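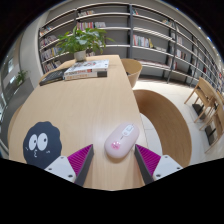
When I moved to Wernorgate, the first form I filled in was for a library card. I was proud of it. My English was still slow then, and the woman at the desk waited while I looked for the word "occupation" in my dictionary. She did not finish my sentences for me. I have been grateful to her ever since, and maybe for this reason I take it personally when people say that a town like ours can live without a reading room.

The plan, as it was explained to us in May, is to close the reading room and keep only a counter where one can pick up reserved books. The books will be stored in Anby, 21 miles from here, and a van will bring them. We are told that almost everything can be ordered from home, and that the saved money will buy new titles. I believe the people who made this plan mean well. I also think they are making a mistake about what a reading room is for.

A person who orders a book already knows which book he wants. This is fine for me now. It was useless for me in my first years, when I did not know the names of the authors, or even the names of the subjects. I found things by walking along a shelf and pulling out whatever had a spine I could understand. In this way I read a history of bridges, a book about keeping bees and a very sad novel which I took for a cookbook. No search box would have given me these three, and the bees I still think about.

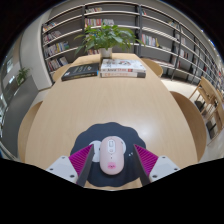 Then there is the matter of quiet. I rent two rooms above a bakery, and the mixer begins before five. Many people in my street have small children, or share a kitchen with strangers, or work at night and cannot study in the day with the neighbor's radio through the wall. For them a chair and a table in a warm building are not a small thing. My friend Torquil MacKinnon prepared for his electrician's license in the reading room through a whole winter. He could have borrowed the books and carried them home, but at home he had three brothers.

I have heard the argument that few people come. On some mornings this is true. But we do not measure a park by how many persons stand on the grass when it rains. And the opening hours were cut twice in the last years, so that someone who finishes work at six finds the door locked. It is strange to shorten the hours and afterward complain about the visitors.

What would I do? I would keep the room and try two late evenings a week for one year. The old shop on Galbraith Street costs the town up to 3000 dollars a year while it stands empty, and I would let it go first. I would also ask the people who use the room, in person, at the tables, what they are doing there. The survey was only on the website, and it had 100 answers.

The meeting is on May 26, 2018, in the school hall. I will speak if they let me, and I have already practiced the difficult words.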